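Facilities > Tickets > Packing bench > Tape lifting from parcels
Last updated: 22/03/2023

Status: monitoring
Raised by: Yara Sfeir, dispatch, Ternovau site

Fault as reported: clear adhesive tape lets go at the ends after parcels have been closed. It starts at one corner and works back along the flap. Parcels going to Stestavard are affected more than others. Two came back open.

Initial checks. Tape is the clear type on a cardboard core, ordered through Alexiou, same product code since October. Cartons are from the usual supplier. No change to box size or weight. Dispenser blade was blunt and has been replaced. This gave a cleaner cut but did not cure the lifting.

Test 1. Strips from the current roll on a clean carton, pressed down by hand, left for 36 hours on the shelf by the loading door. 6 of 10 lifted at one end or both.

Test 2. Same roll, same cartons, left overnight in the office. None lifted. The office is heated and the loading area is not, so temperature became the first suspect. The remaining rolls were moved off the floor by the door and into the office cupboard.

Test 3. Roll stored in the office for a full day, then used at the loading door. Result was better than Test 1 but two strips still lifted. Storage alone does not account for it. 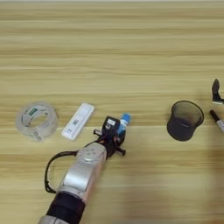 The next thing looked at was how rolls are kept between jobs. They get put down flat on whatever surface is nearest, and the edge of the adhesive picks up dust and carton fibre. Under a lamp, the rolls from the door shelf had a grey line all the way round one side. Rolls fresh from the case did not. When the first turn was peeled off and thrown away the grey line was still there, so it goes deeper than the outer layer.

Test 4. New roll, hung on the dispenser peg when not in use, cartons wiped with a dry cloth before sealing. Left by the loading door for 36 hours. None lifted.

Probable cause: dirty tape edge, made worse by cold cartons. Faulty stock not ruled out. A case from a different batch has been requested from Alexiou. Cledetti tape was suggested as a substitute but is only sold in lots of 1000 and has not been tried.

Action for packers:
- Hang the roll on the peg. Do not leave it lying on the bench.
- Wipe the flap before taping.
- Run the tape well past the edge of the flap and rub down both ends.
- Discard any roll with a grey edge.

Note from Y. Sfeir: peg on bench two is loose and the roll slides off. Separate ticket raised for the peg.

Ticket stays open until the new batch has been through Test 1 at the loading door.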